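Wellham Shared Workshop and Kitchen
Semiannual Safety Walk — Checklist with Comments

Inspected by: Wissam Haddad
Date: 20th February
Areas covered: front entry, hallway, stairs, wood room, sewing room, kitchen, storage, rear exit
Previous walk: September

Key: OK = no action. FIX = needs work before the next walk. NOW = taken care of or closed off the same day.

1. ENTRY AND HALLWAY

1.1 Front door opens fully and latches on its own — OK
Closer was adjusted after the last walk and is holding. It slams a little in wind. I would leave it.

1.2 Floor mat lies flat — FIX
The corner nearest the coat hooks curls up. Tape will not hold on that rubber, we tried it. Replace the mat with one that has a beveled edge.

1.3 Hallway clear to full width — NOW
Two rolls of carpet pad and a bicycle were against the left wall. Moved to storage. The bicycle has a note on it asking the owner to call the desk.

1.4 Exit sign lit, battery test — OK
Held on the test button for 90 seconds with no dimming.

1.5 Emergency light at the turn — FIX
Left lamp works, right lamp does not. Bulb or socket, I did not have the ladder out long enough to tell.

2. STAIRS

2.1 Handrail tight at all brackets — FIX
Third bracket from the top moves when you lean on it. The screws are biting into old plaster. Needs a longer screw into the stud or a new anchor.

2.2 Treads and nosing — OK
Grip strip on the bottom step is worn but still rough to the touch. Look at it again next time.

2.3 Light switch at top and bottom — OK
Both work. The bottom one is loose in its plate, so snug it up when somebody has a screwdriver in hand.

3. WOOD ROOM

3.1 Guards in place on table saw and band saw — OK
The saw guard was on and the riving knife was lined up. Push sticks are hanging where they should be.

3.2 Dust collector — FIX
Bag was more than half full. The Virnance unit has a clear sleeve for a reason, and the rule is to empty at the line. Also there is a split in the hose at the planer end. It has been wrapped with duct tape at least twice. Order a new length of hose.

3.3 Oily rag can — NOW
Lid was propped open with a paint stirrer. Closed it and threw out the stirrer. Rags go out at the end of each day, even when there are only one or two in there.

3.4 Eye and ear protection — OK
Enough glasses on the rack. Several pairs are scratched badly enough that people will not wear them. Toss those and we will still have plenty.

3.5 Finishes cabinet — FIX
Door closes but does not lock. The key is missing from the desk board. Whoever has it, please bring it back, otherwise I will change the lock cylinder and charge it to the room.

3.6 Extinguisher, tag 682 — OK
Gauge in the green, pin and seal intact. Wall bracket is solid.

4. SEWING ROOM

4.1 Irons off and unplugged when not in use — OK
All of them were unplugged. The timer outlet put in after the last walk shuts off as set.

4.2 Cutting table — OK
Legs locked. Rotary cutters had their blades covered, which was not the case in September.

4.3 Space heater — NOW
Someone brought in a Tusum heater from home and ran it under the table next to the fabric bins. It is at the front desk with a tag. Personal heaters are not allowed in any room. If the room is cold, write it in the log and we will look at the radiator.

4.4 Radiator — FIX
It is cold, so the heater makes sense even if it is not allowed. Valve is stuck partway. Call the plumber.

5. KITCHEN AND COUNTERTOP APPLIANCES

5.1 Outlets near the sink trip on test — OK
Both tripped and reset.

5.2 Hot water at the tap — FIX
Measured 96 at the sink after a two-minute run. That is fine for hands but low for washing dishes. Ask the plumber to check the mixing valve on the same visit.

5.3 Refrigerator — OK
Cold enough, door seal clean. Unlabeled food was removed. Labels and a marker are on top.

5.4 Range hood filter — FIX
Greasy. Soak it overnight in the big sink and let it dry before it goes back.

5.5 Countertop appliances, general
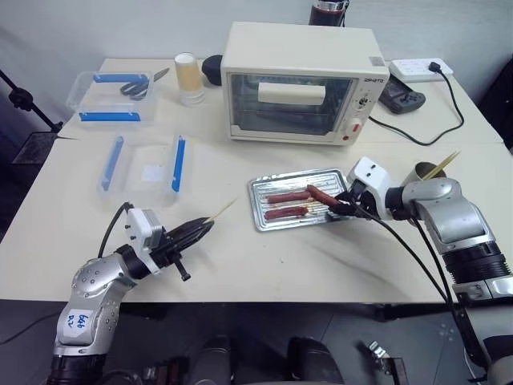
Heating appliances should go straight into a wall outlet. Toasters, toaster ovens, kettles and hot plates all draw a lot of current, and a strip that is fine for a lamp or a phone charger can overheat with one of these on it. Feel the plug after ten minutes of use. If it is warm, unplug the appliance and write it up.

Other points for anyone using countertop appliances:

Leave open space behind and above a toaster oven. Nothing gets stored on top, even when it is off.
Run cords along the back of the counter and away from the front edge.
Empty the crumb tray every week. The sign-off sheet had gaps.
Check what is in the oven before turning it on. Plastic goes nowhere near it.
Scissors and knives go back in the drawer or the block after use — blades should not stick out over an edge where a sleeve can catch them.

5.6 Kettle — OK
Nazari kettle, base and cord in good shape. Some scale inside. Vinegar will take care of it.

5.7 Fire blanket — FIX
It is on the hook, but a calendar has been hung over it. Move the calendar to the other wall.

5.8 First aid kit — FIX
Short on medium bandages and burn gel. Eyewash bottle is past its date.

6. STORAGE AND REAR EXIT

6.1 Shelving anchored — OK
All units are screwed to the wall. The new shelf is rated for 100 pounds per level and should be marked that way. Paint cans go on the bottom.

6.2 Clearance below sprinkler heads — NOW
Boxes were stacked too high in the back corner. Took down the top row.

6.3 Rear door opens without a key — OK
Panic bar works. Some ice on the outside step, salted while I was there.

6.4 Outside light — FIX
Comes on late. Clean the sensor first before anyone buys a new fixture.

Items marked FIX go on the board by the desk. Put your initials next to one when you take it, and cross it off when it is finished. The handrail and the emergency light come first.

W. Haddad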